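3.2 Where the washing gets done

Our second set of interviews dealt with the shared rooms of the household, and it was here that the material really came alive. We had gone to Skaltness and Drindbridge expecting to hear about kitchens and porches. What people wanted to talk about was washing: who did it, on which side of the house, what was said while it was going on, and above all the words that went with it. Of the 634 dialect items gathered for the project, 68 belong to laundry alone, a far richer crop than either of us had hoped for when we drew up the questionnaire.

The older speakers keep a lovely distinction between the "steep" (clothes left to soak overnight) and the "sind" (the last rinse in clean water). Younger speakers in Drindbridge have lost the first word almost entirely but cling to the second, and several of them use it for rinsing a cup or a paintbrush as well. In Skaltness both are still in daily use. One woman corrected us quite firmly when we mixed them up, and then gave us the whole of a washing rhyme her grandmother had sung, which is printed in full in the appendix.

Figure 4. A front-loading washing machine.

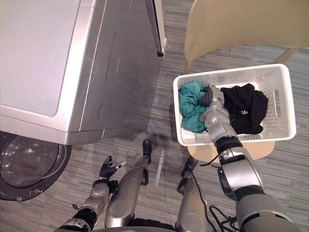
Department of Dialect and Folk Life Studies

The arrival of the automatic machine (Figure 4) might be expected to have swept all of this away. Hand-washing words do vanish when the tool behind them vanishes, and we found only three speakers who could still name the parts of a mangle. But a surprising number of terms have simply moved house! The door of a front-loader is "the lid" to most people over sixty in both villages, although it opens sideways, and the drum is still "the tub" or, in two families at Eldale, "the kirn", a word that properly belongs to butter-making. We were delighted by this last one. Fuchs records nothing like it in the earlier survey, which covered Eldale with some care, so either it was missed or it is younger than it sounds. We lean towards the second view, as both families are related by marriage and the word may have begun as a household joke.

Verbs travel even better than nouns. To put a load on is to "set it away", exactly as one sets away a boat or a child leaving for school. A load that has been forgotten overnight has "gone to Sunday". The spin is "the birl" nearly everywhere, and speakers drop their voices to imitate it when they explain the word, a habit we noticed so often on the recordings that we have begun a separate note on it.
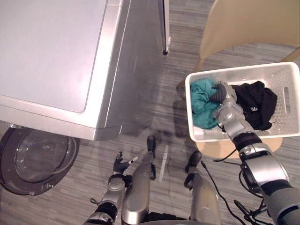
Carola Wiegand

It is worth pausing on the matter of sorting, where the two villages part company in a most interesting way. Drindbridge speakers sort by colour and have ordinary standard words for the piles. Skaltness speakers of the oldest group sort by wearer and by task, so that a fisherman's jersey and his trousers go together whatever their shade, and the pile is known as his "fare". The word turned up in 8 of the Skaltness interviews and in none of the others. Rachid Benmoussa, who transcribed the northern tapes, has suggested a link with the packing of a sea chest, and the older meaning of "fare" as a journey makes this very tempting. We have not found it written down anywhere in that sense before our own notes of 5/11/19.

Drying has its own store of words, many of them to do with weather. A "hard drouth" is a fine dry wind, and a "thief's breeze" is one strong enough to carry off the pegs. Around 200 short stories and sayings about drying days were recorded, most of them only a sentence or two long, and they deserve a paper of their own. We give a small selection in section 3.4, along with the speaker's age group and village.

One caution before we turn to the kitchen terms. Laundry talk was nearly always gathered with more than one person in the room, and people prompted each other, finished each other's sentences and sometimes argued. That makes for wonderful listening, but it does mean that a word offered by one speaker may have been accepted out of politeness by the next. Where we suspected this we went back and asked again separately, and items that did not survive the second visit are marked with a query in Table 5.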